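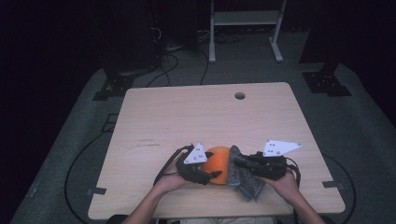
Subject: Re: [allotments] Anyone grown Vevier beans up north?

Hello all,

On a cold morning in March, someone wrote:
> We've been given a packet of Vevier climbing beans and the back says
> "sow after last frost". Our last frost is any time it likes. Has anyone
> on the list had a crop off them, and do they need the full 8 foot canes?

Yes! We've had them at Minhas for 4 summers now and I wouldn't be without them. We're 265 metres up and the wind comes straight over the reservoir, so if they'll crop for me they'll crop for you.

I start mine indoors in loo roll tubes in late April and plant out in June, fleece on for the first fortnight. The packet says 58 days to picking, which is a laugh, mine have always taken a good 21 days on top of that. Pick them small though, they go stringy overnight.

Canes: I use six foot ones and pinch out the tops. Eight foot blew over the first year and took the sweet peas with it (still sore about that).

If you want more seed, Kisuvetti had them in the spring list but postage has gone up again. I've got a jam jar full saved from last year and will happily stick some in an envelope, just write to me off list.

Oh, and does anybody know if the Nudach seed swap is still at the chapel? The website has last year's poster up and the phone just rings.

Cheers,
plot by the bottom gate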